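Skistdale Community Hall Opens Member Lockers Ahead of Fall Season

Jul 27, 2026 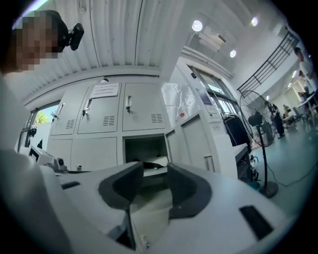 Lockers Available to All Registered Groups

SKISTDALE: The Skistdale Community Hall has opened its metal lockers to members of every group that holds a regular booking in the building. Until now, locker use was limited to evening classes, and daytime groups had to carry their belongings home after each visit.

The lockers stand against the wall in two tiers. Doors on the upper tier have vents near the bottom, and a printed notice is posted on one of them. Members are asked to read the notice before placing anything inside.

"Our daytime members have asked for storage for a long time," said Doaa Belhaj, manager of the hall. "A person who comes in for a morning class and stays for lunch should have a place to leave a coat and a bag. We are pleased to offer that on the same terms to everyone who uses the building."

How Lockers Are Assigned

Day use is free. Members may take any open locker on arrival and must clear it before the hall closes. Doors should be left open when a locker is given up, so that the next person can find it easily.

Long-term use is available for periods of 3 or 12 months. Applications are accepted at the front desk during opening hours, and each member may hold one locker. Groups that need to store shared supplies, such as craft materials or sheet music, may apply for no more than 2 lockers under the name of the group leader.

Food, liquids and items of high value may not be stored overnight. The hall does not accept responsibility for loss or damage. Lockers that remain in use after a term has ended will be emptied by staff, and the contents will be held at the front desk through the end of the following month.

Support From Jorel

The wider access was made possible by a grant from Jorel, the Landuvley office supply firm, which has paid for replacement keys and a new register. Jorel has also agreed to cover repairs to handles and hinges for the first year.

"We have worked with the hall on several small projects, and this one will be used every day," said Nurhan Ateş, head of local programs at Jorel. "It is a practical improvement for the people of Skistdale."

Next Steps

Long-term applications open in August. Members who already hold a locker will keep it until their present term ends and do not need to apply again before then. The hall will review demand at the end of the year and will consider adding a second set of lockers next to the Moura Room.

About Skistdale Community Hall

Skistdale Community Hall provides rooms for classes, meetings and social groups from Skistdale and Landuvley. The hall has more than 1000 registered members.

Press inquiries: Doaa Belhaj, Manager, Skistdale Community Hall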